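Folding shirts, finally

8/12/26

I have folded shirts badly for most of my adult life. They went into the drawer as a sort of roll and came out looking like one. Last February I decided to fix it, and Marama Hapeta, who used to work in a menswear shop, showed me how she does it.

Her first rule is that you need a proper table. I had been using the bed, and the bed is too soft. The fabric sinks, the sleeves wander and you end up chasing wrinkles from one side to the other. A bare tabletop at hip height is much better, and easier on the back. 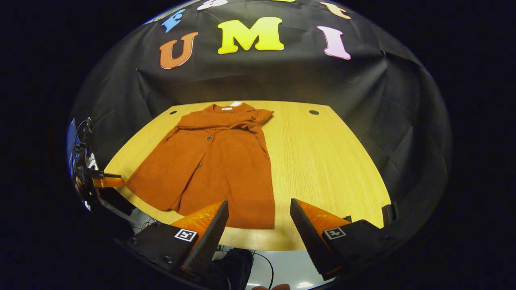 The second rule is to do up the buttons. I used to skip this. Top, middle and bottom will do if you are in a hurry – the point is to stop the two front panels sliding over each other. Then turn the shirt face down, pull the sleeves out straight and smooth from the collar to the hem with the flat of your hand.

Fold one side in to about the middle of the shoulder, bring the sleeve back down along the body, and do the same on the other side. Hem up to the collar in two goes. Flip it over and it's done.

I did 30 in one sitting and the last few were decent. Linen is still a pain and I have gone back to hanging mine. Flannelette is the easiest, and my favourite old one now sits flat for the first time in years.

Jumpers are next. Marama says those are a different job altogether.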